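Wachstuch auf einem runden Tisch zuschneiden und säumen

Anleitung aus der Reihe Textilien im Haushalt. Stand: 17. Februar 2018
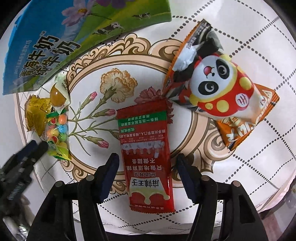
Beschichtete Tischwäsche wird meist als Meterware von der Rolle verkauft. Für rechteckige Tische genügt ein gerader Schnitt, für runde Platten muss der Kreis selbst konstruiert werden. Die folgende Methode kommt ohne Schablone aus und eignet sich für Wachstuch, PVC-beschichtetes Gewebe und acrylbeschichtete Baumwolle.

Material und Werkzeug

Meterware in ausreichender Breite
Maßband und langes Lineal
nicht dehnbare Schnur, Bleistift
Rollschneider oder scharfe Stoffschere
Stoffklammern (keine Stecknadeln)
Schrägband, beschichtet oder aus Baumwolle
Nähmaschine mit Teflonfuß, Nadel Stärke 90
Polyestergarn

Maß nehmen

Der Durchmesser der Tischplatte wird an zwei Stellen gemessen, jeweils durch die Mitte. Ältere Platten sind oft nicht exakt rund; maßgeblich ist der größere Wert. Hinzu kommt der doppelte Überhang. Bei einem Beistelltisch mit 70 cm Durchmesser und 4 cm Überhang ergibt sich ein Zuschnitt von 78 cm Durchmesser, der Radius beträgt also 39 cm. Wird die Kante mit Schrägband eingefasst, entfällt die Nahtzugabe. Für einen einfach umgeschlagenen Saum sind 2 cm zum Radius zu addieren.

Kreis anzeichnen

Die Meterware mindestens einen Tag lang flach auslegen, damit sich die Wölbung der Rolle zurückbildet. Hartnäckige Knicke lassen sich von der Rückseite mit dem Haartrockner auf niedriger Stufe glätten. Ein Bügeleisen ist ungeeignet.

Bei gemusterter Ware zuerst die gewünschte Mitte des Motivs bestimmen und auf die Rückseite übertragen. Dazu die Ware gegen ein Fenster halten oder den Abstand zu zwei Webkanten abmessen. Von diesem Punkt aus den Radius mit Schnur und Bleistift abtragen. Die Schnur muss dabei straff und flach über dem Gewebe geführt werden — schon eine leichte Schrägstellung des Stifts verfälscht das Maß. Anschließend den Durchmesser in mehreren Richtungen kontrollieren.

Wachstuch nicht falten, um den Viertelkreis zu schneiden. Die obere Lage verschiebt sich, und die Falzlinien bleiben in der Beschichtung sichtbar.

Zuschneiden

Mit dem Rollschneider in langen Zügen arbeiten und die Ware drehen, nicht die Schneidematte. Bei der Schere die Klingen nie ganz schließen, sonst entstehen Ecken in der Rundung.

Kante einfassen

Das Schrägband mittig falten, um die Kante legen und mit Klammern fixieren. Nadeln hinterlassen bleibende Löcher. Stichlänge 3,5 mm einstellen; kürzere Stiche perforieren die Beschichtung. Fadenspannung und Fußdruck an einem Reststück prüfen. Am Bandende 1,5 cm überlappen lassen, die Schnittkante einschlagen und feststeppen.

Judit Pap, von der die ursprüngliche Fassung dieser Anleitung stammt, verwendet für stark klebende Beschichtungen einen Streifen Seidenpapier zwischen Fuß und Ware. Er wird nach dem Nähen entlang der Perforation abgerissen.

Pflege

Feucht abwischen, bei Fettflecken etwas Spülmittel zugeben. Scheuermilch und lösemittelhaltige Reiniger greifen Druck und Glanz an. Zur Lagerung aufrollen, mit der bedruckten Seite nach außen.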